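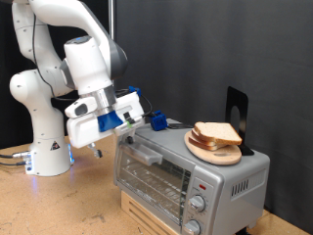
Joaquín Villalba has spent most of three years trying to get a machine to make toast. He runs the test kitchen at Skireo, a small automation shop that works on food prep for cafes and hospital kitchens, and when people ask him whether robots can do chores yet, his answer is "some of one chore." The one he means is toast. The setup is plain enough: a white arm on a work table, a silver toaster oven on a light wooden stand, and three slices of white bread on a round cutting board on top of the oven. The arm has to open the door, put bread on the rack, close the door, set the dial and get the bread out again before it burns.

"People see the bread and think the bread is the hard part," he said. "Bread is soft, so they figure it gets crushed. We did crush some. But the door took us longer than the bread did."

I asked why. A door with a handle seems like the simplest thing in a kitchen.

"It swings down," Villalba said. "Your hand follows it and you don't think about it. Your wrist gives a little. The arm wants to go where it was told to go, and if that path is off by a bit, it's pulling against the hinge. Either the finger slides off the handle or it pulls the oven toward you."

In the first round of tests, the team ran the door by itself 1,000 times with no bread involved. They wrote down each failure and what kind it was. Villalba keeps the results in a spreadsheet and does not like giving out a single success rate from it, because the number depends on whether the oven had been bumped that morning.

"If I put the oven down carefully and run it ten times, I look great. Then somebody wipes the counter and moves it half an inch. That's a real kitchen. Somebody is always wiping the counter."

Maarja Lukoševičius came to the project from the other side. She managed the kitchen at the Gustholm cafe for nine years before Skireo hired her in May to tell the engineers what the work is like. Her first week, she made them a list of what a morning cook does between opening and the first rush. It had 56 items on it. Toast was one of them.

"They asked me which ones take the most time," she said. "I told them that was the wrong way to look at it. None of them takes much time. A cook does four at once. You put the bread in, you wipe down, you check the milk, you come back. If the robot stands there the whole time watching the toast, it hasn't saved me anything. I still need a person for the other 55."

She does think there is a place for it. Hospital kitchens send out the same breakfast tray over and over, and the people on that line get sore wrists and leave. At the cafe she would not want one. The counter is too narrow, and in the morning there are already three people behind it.

Part of her job now is to set up the counter in ways the engineers would not. She stacks the bread crooked. She leaves the door open a crack. Once she turned the bottom slice so the crust faced the wrong way, and the arm picked up two slices together and tried to load both.

"They were a little annoyed," she said. "But no one lines up bread with a ruler."

Picking a single slice off a stack is still the step that fails most, according to Villalba. Fresh slices stick to each other. Stale ones slide. The team has used the same kind of plain white loaf from the start so they can compare one month with the next, and he says they have not earned the right to try anything with seeds in it. They have gone through 2,000 slices. Most were used more than once before they were thrown out, which Lukoševičius finds disgusting and Villalba says is only practical.

The dials are a different problem. The toaster oven has two knobs, and a knob has to be gripped from the front and turned without pushing on it. Villalba's team considered swapping the oven for one that could be switched on by a computer. A company called Tomico sells a line of them for commercial use. He decided against it.

"If you change the kitchen enough, you don't need the arm," he said. "You can buy a conveyor toaster today, it works very well, and it has been around for decades. The only reason to use an arm is that it can use the stuff that's already there. So it has to turn the knob."

I asked him how the arm compares with a person on speed. He said a full cycle, leaving out the toasting itself, takes the arm a little over two minutes when nothing goes wrong. Lukoševičius said she could do it in under ten seconds, and that she would be talking to someone while she did.

Neither of them would say when a machine like this might be sold for the home. Villalba said a kitchen at home is harder than a cafe, with more clutter and no one on staff to reset things. He has heard the five-year estimate for as long as he has worked in the field. He does expect single-task stations in large kitchens sooner than that. Christodoulou, a catering supplier, has agreed to take one on trial in its breakfast line once the team can get through a full shift without a person stepping in. The longest run so far is just under three hours. It ended when a slice fell behind the oven.

Lukoševičius is already working on the next item from her list. It is buttering. She has told the engineers to start with soft butter, and they have asked her how soft.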